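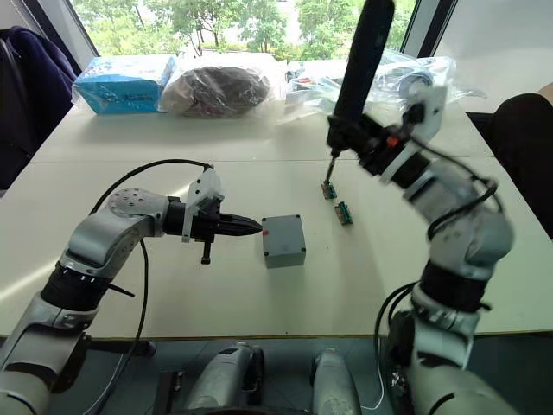

3. Putting the boards in the box

Okay, you've got your parts sorted and the bench wiped down, so now the fun part! This section covers the small gray enclosure and the two green boards in the Sodier kit. I've built a pile of these by now and I still read my own steps, so please don't skip ahead to section 4 (I know you want to).

Before you start

Work on a light-colored table if you have one. The screws are black and tiny, and on a dark bench you'll spend your evening on your knees with a flashlight. I like a spot by a window, in the morning if I can get it. Push everything you don't need yet to the back, still in its bags, and leave the middle clear for the box.

CAUTION: Hold the boards by their edges. Touch something grounded first, especially if you're wearing socks on carpet.

Step 1. Put the box flat on the table, lid up. Turn it until the little red mark is on the side away from you. Every time I say "left" or "right" from here on, I mean with the box sitting that way.

Step 2. Lay both boards beside the box, not on top of it. I keep mine up and to the right, one a bit higher than the other, so I don't drag a sleeve over them. 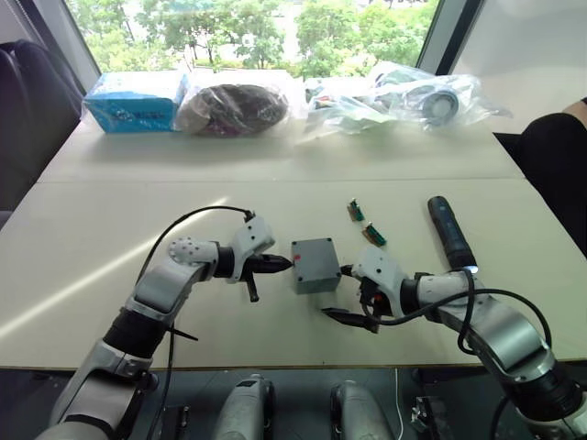 Enclosure in the middle, both boards above and to the right, handle close by.

Step 3. Steady the box from both sides and back out the lid screws a little at a time, going corner to corner. If you're using a powered driver, put it on the low setting, 2 on the Hedport. Irena Sikora wrote to me in June after stripping a corner on setting 3, and I had to tell her I'd done exactly the same thing the week before.

Step 4. Lift the lid straight up and drop the screws in a dish. Any dish! Mine is a jam jar lid.

Step 5. Look at the connector edge on each board and find the slot that matches. It should slide in with light thumb pressure. If it's fighting you, take it out and flip it around.

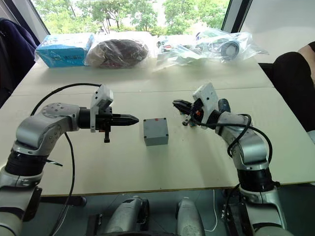
Step 6. Set the lid back on with the red mark where it was before, and start all the screws by hand. Don't tighten any of them until every one has caught a thread. Then go around once more, corner to corner again, and stop as soon as you feel it snug up.

NOTE: If the lid rocks when you press a corner, a board is sitting high. Loosen everything and go back to Step 5. (Po-yen Chiang swears by pressing harder. Please don't press harder.)

Step 7. Give the box a gentle shake next to your ear. Anything rattling? Open it up and count your screws.

Leave the remaining bags sealed for now, you'll need them in section 4.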